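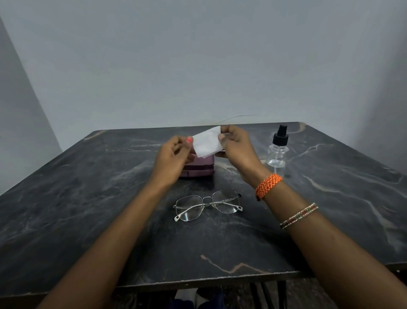
Tissue, spray, specs. Friday's big event.

I've had my wire specs since July and I'm ashamed to say I mostly wiped them on my jumper (the grey Olberg one, full of bobbles, so you can imagine!). Now they get done properly at the table -- a squirt, a clean white tissue, and a slow go round each lens, with a bit of extra fuss where the rim holds all the muck.
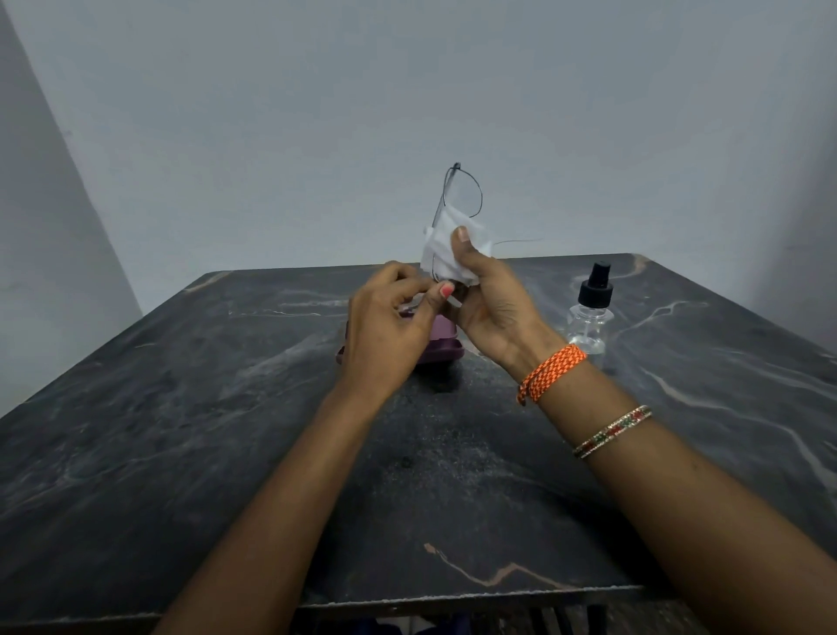 My sister reckons tissues are too scratchy and I should get a proper cloth from Vuter. I've ordered one, but there are 100 tissues in a pack and I'm using them up first.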